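Lidstead Junior Netball: progress report to the Paltside Sport Fund
Prepared by Rattana Ruangrit, program coordinator
25 June 2024

The autumn tournament was played at the Pirumville courts in April. We had 147 players entered, against 111 last year, and all the matches were finished before dark on both days. The girls from Chantharasri travelled by bus and won the under-13 final by one goal.
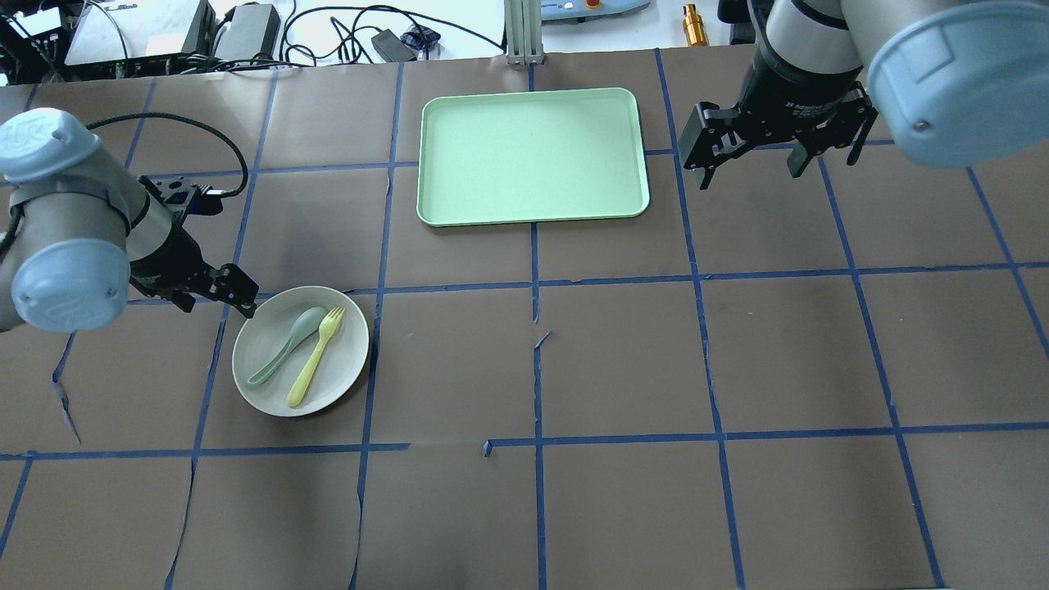

The plate and the tray on the taped table.

Costs are within the plan. From the grant we have spent $437 on match balls and bibs, and $550 on the hire of the courts. The umpire course is delayed, as Zawadi Mussa could not get the trainer for the first date. We are hoping for a place in the next intake.
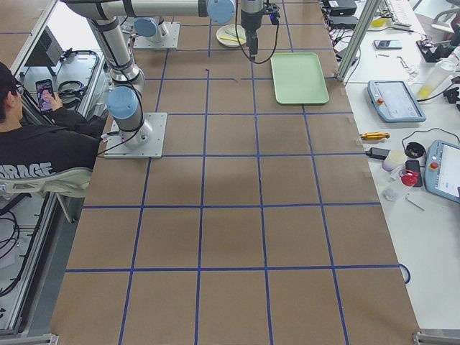

Worktable with brown paper and blue tape.

For the coming period we ask to move the unspent travel money to first aid training. Oliwia Mazurek will send the receipts separately. Please write to me if any of them is missing.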